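list home | by thread | by date | by author | search

To: the demonstrations list
Subject: Re: Which tabletop episodes may be kept
Date: Tuesday, November 26, 2019

Dear colleagues,

I reply to the message from the Varela site, quoted here in the part that needs an answer:

> Our operators have been discarding any episode in which the gripper
> pauses before it reaches the first dish. The Stustance guide asks for
> "complete and purposeful" motion, and we read this strictly. As a
> result we are keeping 80 episodes out of a much larger number. Could
> the list confirm whether this is what was intended?

It was not intended, and I regret that the wording of the guide allowed that reading. A pause is acceptable. Operators need time to judge the distance to a bowl, and a learner trained only on hurried motion will have no examples of careful motion to draw on. An episode should be discarded when the recording is incomplete, when the instruction given does not match the task attempted, or when a person reaches into the work area. 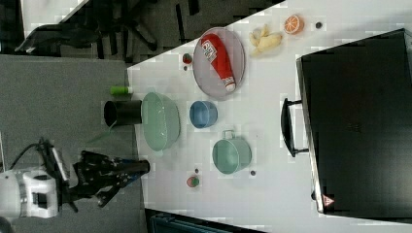 The same applies to the start of an episode. The guide does not require the arm to begin above the table, and starting positions should vary from one episode to the next. Sites that always return to a single position before recording are asked to stop doing so. The Jukar set now holds 1,343 accepted episodes, and its chief weakness is that so many of them open in the same way.

On the matter of objects, please continue to use the mixed kitchen layout: bowls of different sizes, a pot, the ketchup bottle on its dish, and the toy fruit placed apart from one another. Small items may remain on the table even when the instruction does not mention them. The learner must meet objects that it is expected to leave alone - this point was agreed in June and has not changed.
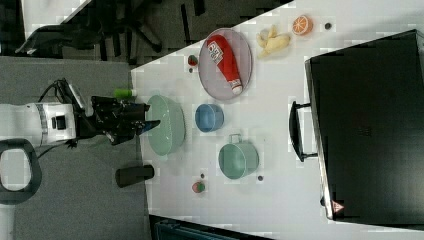 GASTEL, November - The following arrangements apply to all sites until further notice.

Written instructions should name one object and one destination. "Put the banana in the blue bowl" is suitable; "tidy the table" is not. Where two dishes are close in color, the instruction should also give the size or the kind of dish.

Each layout may be used for no more than 4 episodes before the objects are moved. Large equipment at the far side of the table may stay where it is, provided that it does not block the reach of the arm.

Episodes already discarded for pausing should be restored if the files still exist. Please mark them "restored" in the notes column and leave the original operator code unchanged.

Questions on these points should be sent to the list and not to me directly - other sites are likely to have the same ones.

Yours sincerely,
Úna Horgan
Data Coordination, Gastel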